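Clearing a bed is a chore most people finish without thinking. At Sollow, a robot arm has spent since November learning it in simulation, with 2000 practice beds, each with a different mess.

Candlesticks, soft toys and laptops all need a different grip, and the arm has to work out which before it closes its fingers.

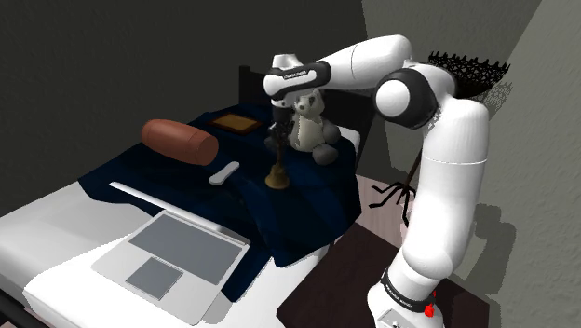
Lenuța Neagu doubts that a good score on a computer will mean much in a real bedroom, where blankets slip and people walk in.

Sollow plans home trials next. Folding the blanket is not on the list yet.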